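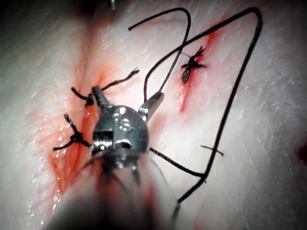

Prenevley Opens Registration for Its September Suturing Course, Bananas Not Included

7/28/20 – Prenevley, the surgical skills school that has spent years asking doctors to sew up groceries, today opened registration for its fall suturing course. There are 24 seats. Each one comes with a stool, a lamp, a tray of practice tissue and an instructor close enough to sigh in your ear.

The two-day course is built around wound closure with fine instruments, which sounds simple to anyone who has never tried to tie a knot with the tips of something thinner than a pencil. Students work on practice tissue supplied by Sandix. Wounds are made and stained red before class. Red stain gets on everything, so please don't wear the good shirt.

"People arrive thinking they already know how to tie a knot, and fair enough, their shoes are on," said Solange Gaillard, director of training at Prenevley. "Then they meet a wet surface and a short tail of thread. By lunch the room is very quiet."

Day one is given over to the single knot. Students will place a stitch, tie it, trim it, look at it under the lamp and usually cut it out again. Tail length gets a full session to itself. Too short and the knot can slip. Too long and it pokes at things, and the instructor reaches for a ruler. Frayed ends are discussed frankly.

Day two moves on to closing a longer wound from end to end, with stitches evenly spaced and none of them pulled so tight that the edges pucker. Students then do a second, narrower wound set at an angle, a pairing the faculty calls "the neighbors." The narrow one takes most people longer. Complaints about this have been received and filed.

New this fall is the Stivutetti session, named for the method of scoring it uses. Every knot a student ties in the last two hours is marked for security, spacing and tail length, up to a total of 100. The highest score so far in test runs belongs to Rosine Roussel, who teaches the session and would like it known that she was not the one holding the clipboard.

"I don't mind slow," said Roussel. "Slow and tidy heals fine. What I mind is the stitch somebody did fast so they could look up and see who was watching."

The course will be held in the Maillard building, Room 703, where the benches are the right height for tall people and the stools adjust for everybody else. The elevator is slow. Students who take the stairs should allow a few minutes for their hands to stop shaking before picking up an instrument.

Seats will be set apart, and masks are required in the building at all times, as they would be in any room where people lean over a wound. Lunch will be handed out in boxes. Coffee is available but, on the advice of the faculty, weak.

Registration is open to surgical residents, practicing surgeons and veterinary surgeons, who have asked for years and have now worn us down. Applicants should have basic suturing experience, and a letter from a supervisor is enough to show it. A letter from your mother is not, though the one we got last year was very well written.

Students may bring their own loupes. Instruments, thread, gloves and practice tissue are provided. Leftover tissue stays in the building – the reasons are in the handbook, under a heading that was added after the spring class.

Applications are taken in the order they arrive, and a waiting list will be kept once the seats are gone. Those who finish both days receive a certificate and their Stivutetti score sheet, which may be framed or hidden in a drawer.

About Prenevley
Prenevley runs short, hands-on courses in wound closure, knot tying and instrument handling for people who already have a medical or veterinary degree and would like their stitches to look like it. Classes are small. The faculty is made up of working and retired surgeons with strong feelings about thread.

Press Contact
Solange Gaillard, Director of Training
Prenevley
Maillard building, Room 703
Reporters are welcome to sit in on day one and will be handed a needle holder if they stand still too long.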